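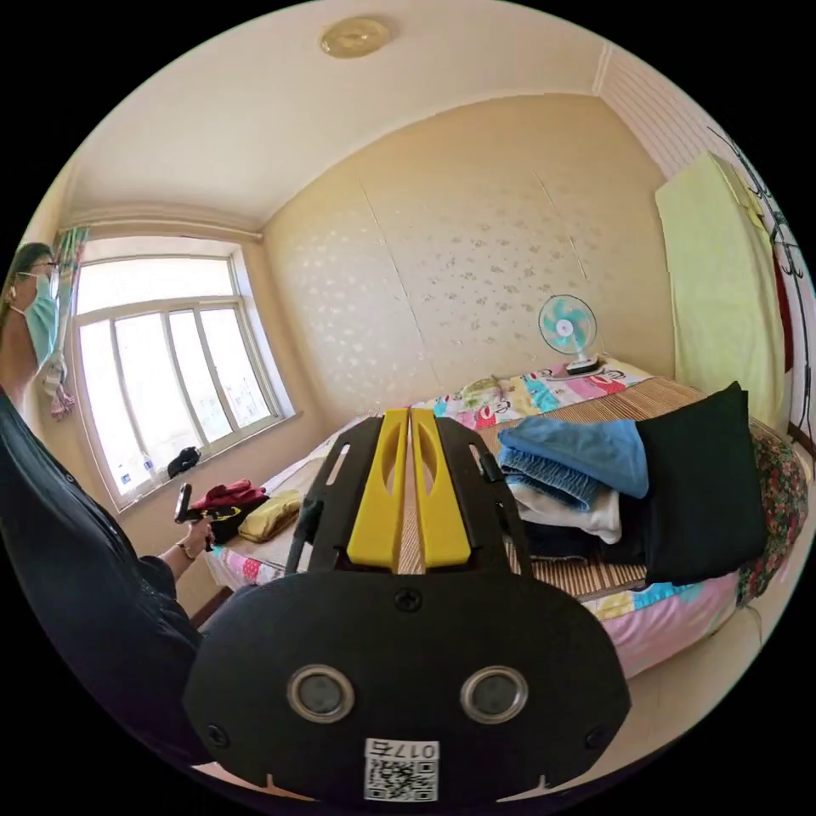

A bedroom with a big window, a patterned curtain and a round gold-colored ceiling light.

Guest Rooms at Letach House: Your Questions

Can I keep the curtains open all day?
Please do! The bedrooms are at their best with the daylight coming in, and we never tire of it ourselves. If you like to sleep late, let us know when you book and we'll hang a lined pair for you (we keep a few in the linen closet, along with more spare pillows than any house needs).

How are the beds made up?
With a cotton sheet, a light quilt and two pillows each. Hendrik Wuyts, who looks after the rooms, irons the pillowcases himself and is rather proud of them, so do tell him if you slept well. Extra blankets are in the chest on the landing. From December on we put one on every bed anyway.

May I put my things on the windowsill?
Of course, small things are fine there, a bag or your bottles and so on. We'd only ask you to keep hot drinks off the paint, and to clear the sill before you open the window, as the breeze can be quite lively up here.

Do you clean during my stay?
Every 4 days, or sooner if you ask. Stays can be up to 40 nights, and for the longer ones we'll happily agree on a day that suits you.

Which room should I ask for?
Flavine is the quiet one and Claeys is nearer the bathroom. We're fond of both, and if you can't decide, just write and tell us a little about your trip!

Page updated March 4, 2020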